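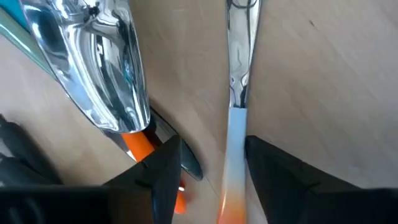
Sorting cutlery, one piece held upright between the fingers and a big spoon still on the wood.

I get asked at least once a month whether a robot can empty the dishwasher yet. My sister asks, my neighbor asks, and my dentist asked with her hands in my mouth. The short answer is no, or not in a way you would pay for. The longer answer is more interesting to me, so I am putting it down here where I can send people a link.

The part I know something about is cutlery. A friend from my old job, Fiachra Brennan, has an arm set up at a workshop in Lenihan, and I have spent a lot of evenings there since December. The job is simple to say. There is a mess of knives, forks and spoons on a table. Pick them up one at a time and put each one where it belongs. A six-year-old can do it while talking about something else.

We kept a log. Out of 474 tries at picking up a single piece, the arm dropped, missed or pushed away 106. I was pleased with that, and then I went home and put away my own silverware and tried to picture doing it with that many misses. You would have forks all over the floor.

Shiny metal is the first problem. A spoon doesn't look like a spoon to a camera so much as like a bent copy of everything near it. The bowl shows bright spots and dark bands, and little bits of color from whatever is close by. Move the lamp and the same spoon looks like a different thing. People deal with this without thinking, and so did I until I started watching a program draw its guess at the edge of a spoon and get it wrong by the width of my thumb.

Handles help. A colored handle gives the camera something plain to find, and a coated one is easier to grip than bare steel. If you have the kind with orange on the handle, you are ahead of the person with the all-metal set. I know that is cheating a bit. Nobody is going to buy new forks to suit a machine, although people did buy new dishes to suit the dishwasher, so maybe I am wrong there.

The second problem is overlap. Put a spoon on top of a knife and the arm has to decide which one it is going for. If it goes for the knife, the spoon comes along or slides off somewhere new, and the plan it had a second ago is no good. Fiachra's fix is to have it look again after every move. It works better and it is very slow. I timed one drawer's worth against myself and stopped the clock on the robot when I got hungry.

The third is the holding. Two fingers can pinch a handle fine. What they can't do is what you do when you pick up a fork wrong, where you roll it over in your hand without looking until it faces the right way. The arm has to put it down, let go, and come at it again from another side. Each time it does that there is another chance to drop it.

I also went to see the packing line at Gostitz, where a cousin of mine works. They have two arms there putting lids on tubs, and they do it all shift without much fuss. But every tub arrives in the same spot, facing the same way, under the same light. That is most of the trick in a shop. You arrange the work so the machine has very little to figure out. A kitchen is the other way around. In mine the peeler is never in the same place twice, and there is a 100 percent chance that somebody has left a chopstick in with the knives.

So where does that leave us? For shop work where things show up in order, machines are already doing it and will do more. For the kitchen, I would guess floors stay the only chore most people hand over for a good while. I could see a sorting arm in a restaurant back room before I see one in a house, because a restaurant has one pattern of fork and a great many of them.

Fiachra is more hopeful than I am. He wants to try softer fingertips next, and he has a second lamp coming that should cut down on the glare. I said I would bring my own forks next time, the old ones with the worn pattern, and we'll run them through the same log.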